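How many demos before two arms can sort bottles?

Murkum_Adams
31 Jul 2019
We started teaching our pair of arms by remote control in April, and I love it! The job is bottles and jars in a divided tray. I have 12 good runs saved. Is that anywhere near enough?
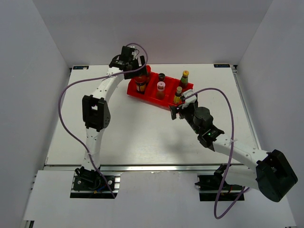
The trouble spot is the handoff — I tend to rush one arm while the other waits. Should I keep those runs or toss them?

grarton_bench
Way more! We stopped at 512 and it was so worth it. Keep slow runs, toss the rushed ones. And move the tray a little between runs, or it only learns one spot.

Beline998
depends on the bottles

tray_day
Seconding moving the tray! Also try 3 short sessions a day. My hands get sloppy after lunch and it shows in the data.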